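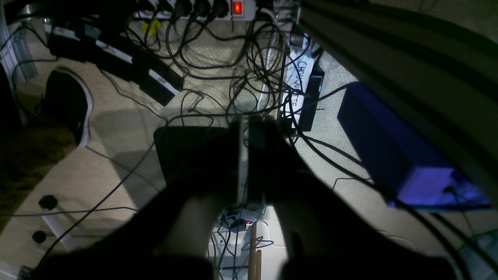
Workshop Tips: Teaching a Two-Arm Robot to Fold Linens

The following guidance is issued by the Visura household skills workshop to members who record folding demonstrations, either by hand-guiding the arms or by driving them through the remote controls. Questions should be directed to Alina Moldovan.

Before you start

1. Switch on the arms and let them reach their rest position before touching the controls. Keep feet and chair casters clear of the cables.

2. Label every power supply and strip with a name, written large in marker. Names are easier to call across a room than serial numbers. "Chouquette" is quicker to say, and harder to mishear, than a string of digits.

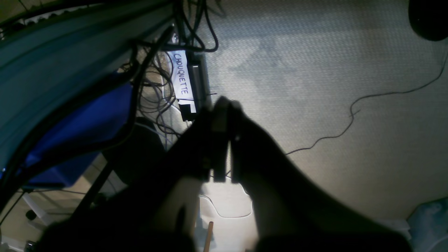 3. Check the cable slack. Move each arm by hand through its full reach with the motors off. If a cord tightens at any point, reroute it before recording.

Preparing the table

Cover the table with a cloth and clamp it at the corners. An unclamped cloth travels with the linen and spoils the demonstration. A printed cloth is acceptable, provided the item to be folded is plain and stands out against it. White on a pastel tile print works well. Smooth the cloth outward from the middle and tighten the clamps last.

Folding by remote control

Take hold of the item at both ends before attempting any lengthwise fold. Close the fingers on the fabric only, and look at each wrist view to confirm that the tablecloth has not been picked up as well. Move both hands at the same speed. 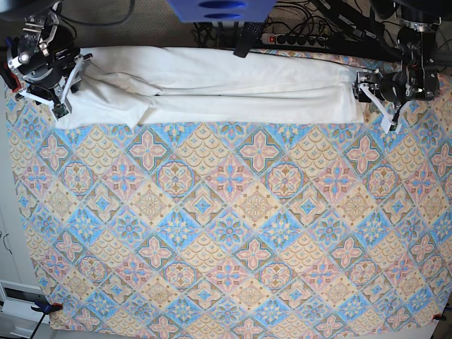 Small wrinkles may be left alone. Operators who stop to correct every crease produce long recordings with many hesitations, and the robot will learn the hesitations. If one end bunches, release it, take a fresh grip nearer the corner and continue. A single calm correction is useful material and should be kept.

Limit each session to 28 demonstrations, with a rest of 5 minutes at the midpoint. Lucian Căpraru keeps the session sheet and will assign a second operator on request.

Hand-guiding

Hold the arm above the wrist, never by the fingers. Approach bulky items such as pillows slowly, with the gripper open wider than seems necessary, and bring the pads level with each other before closing.

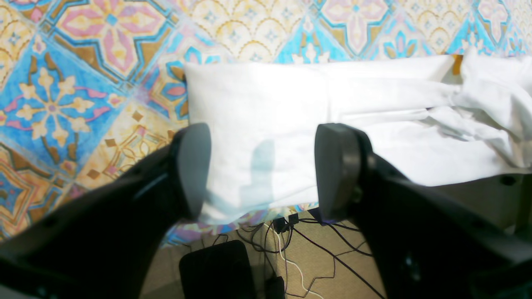

Pads that meet the fabric at different heights tend to twist it. Practice the approach several times without recording. Keep your own hands and sleeves out of the wrist views, as a demonstration that shows them must be discarded.

Closing the session

Save the recordings, support both arms as the motors are released, and switch off at the strip. Shake out the linens and return them to the shelf. Worn pads are to be reported to Tincuța Văduva, who holds the spares. A complete set for one folding task is 200 accepted demonstrations from at least two operators.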